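August, late evening

Spent most of the day on the tracker and have something to show for it, though less than I wanted.

The problem from yesterday was the pose of the left gripper jumping whenever the wrist turned past a certain point. I had blamed the calibration and redone it twice. It wasn't the calibration. When only one marker on the cube is well lit, the solver has two answers that fit nearly as well as each other, and it was picking whichever had the smaller error on that one image, with no memory of where the cube had just been. So it flipped, then flipped back. On the plot it looks like a comb.

I changed it to keep both candidates and score them against the last 5 poses. I also made it solve for all the markers on a cube together. I don't know why Teuber was written to solve each one separately and average them. Averaging two rotations when one of them is wrong gives you a third wrong rotation.

Ran the old recordings through it before lunch. Of 177 demonstrations, 40 had at least one flip under the old code. With the new code it is down to 2, and both of those are long stretches where the hand has rolled the cube right over and there is very little to see. I would sooner throw those two away than guess.

Audrey-Anne rang from Prastalbridge in the middle of this. She wants the cleaned set by the time she starts the next training run and asked if the timestamps were fixed. They are not. The jaw width still arrives late compared with the pictures, and the delay isn't the same on both sides. I told her I would put a constant offset in for each side for now and measure it properly later. She wasn't keen on "for now", which is fair, as the last one stayed in for months.

Afternoon went on Drovent. The planner takes the recorded paths and checks the arms can follow them, and it was rejecting a lot of perfectly ordinary ones. The table height in its config was left over from Landale, so it believed the jaws were going through the top. Changed one number, reran, and most of the rejections cleared. The rest are real, mainly places where I had reached across myself and no arm mounted where ours are could do the same. I should write down a rule about that for whoever records next.

Still to do: the offsets, a test for the flip so it can't creep back in, and a warning when the config names a table that doesn't match the recording. Then merge. The branch has grown too big and I keep finding unrelated fixes in it.

Recorded a few more picks with the small framed picture. It is thin and lies flat, so the path has to come in low, and that is where the height error would do the most harm. I'll run them through both versions tomorrow and compare.

Last updated: August, 23:10

Recent entries
Calibration again
Landale config, what to keep
Notes on jaw width and delay
Why the planner says no 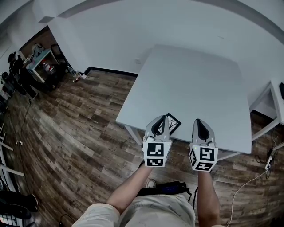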